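Thu 4 March – soft items, handling rules, second pass

Picked up from Hywel's list. Aim for this week is to get the soft item rules down to something a new operator can read before a shift and follow without asking Gwawr.

Went through the rejected episodes from the Vavora batch first. 147 recorded, 53 rejected. Sorted them by the reason written in the log. The largest group is "lift too fast", next is "grip on limb", then a mixed pile where the reason field is blank. Blank reasons are no use to us. Rule 2 now says an episode can't be rejected without a reason typed in. Mali will make the field mandatory on the form.

Rules as they stand:

1. Check the finger pads at the start of the shift. Scuffs are fine. Cracks, lifted edges or a loose pad are not – swap the pair, never a single pad.
2. Every reject gets a reason.
3. Plush is gripped at the torso. No ears, arms, feet or labels.
4. Close until the fabric gives, then stop. Squeezing to the end of travel counts as a fault even if the item comes up.
5. Pause after closing, before any lift. Krisztina wants a full count of two. I wrote "two seconds".
6. Lift slowly enough that the item doesn't swing.
7. Tape anything flat on the table before recording starts. Don't re-tape halfway through an episode. Stop, fix it, start a new one.
8. Wipe pads between long-pile items. Loose fibers build up and change the grip.

Rule 6 had an argument attached. Cledwyn says "slowly enough" isn't a standard and he's right, but we have no speed readout on the hand-held unit and I don't want a number nobody can check. Left it as is. Krisztina suggested judging it from the wrist view at review: if the item's head or far end smears, the reviewer flags the episode, and two flags in a session means the operator goes back over the rules with Gwawr. Trying that until the Traltwood review. 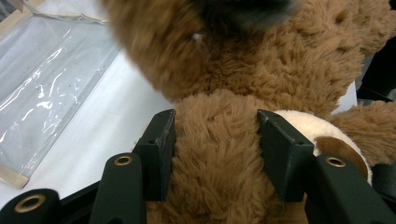

Brown bear, torso grip per rule 3. Pads either side of the body, feet clear of the grip. Head blurred, so flag under rule 6.

Torso fur is much sharper than the head in that one. Added a line to the reviewer sheet: look at the part farthest from the pads, the part between them will nearly always look all right.

Cledwyn also asked whether a flagged episode is kept. Yes, kept and tagged. Only faults under 3 and 4 are thrown out.

To do:
– Mali: reason field, and a tag for rule 6
– Gwawr: print the rules, one sheet, large type, take down the September version
– me: ask Hywel if the Pridetti items need their own line for zippers
– pad spares, check the drawer before ordering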